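4.3 Setting the grip-width threshold in Kilta

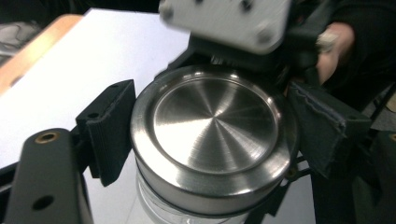
Kilta marks the start and end of each grasp from the finger-width signal. The default threshold suits soft packaging. Rigid, shiny parts such as steel lids need a tighter one.

1. Open the session in Kilta and choose Signals > Width.
2. Close the fingers fully, then press Zero. Wait for the trace to settle.
3. Close the fingers on the part and hold for 3 seconds.
4. Press Capture. The held width appears in the Contact box.
5. Set Margin to 6 per cent and press Apply.
6. Replay the session. The green bar should begin where the trace goes flat.

Note: If the bar flickers, raise Filter Length to 26 samples. Longer filters delay the release mark.

Note: Reflections on polished metal can upset the pose tracker. Width is read separately and is not affected, so do not change the threshold to cure a tracking fault. See 5.1.

Caution: Apply overwrites the labels in every open session. Export them first. Sessions over 2,000 frames cannot be undone.

4.4 Copying a threshold to another profile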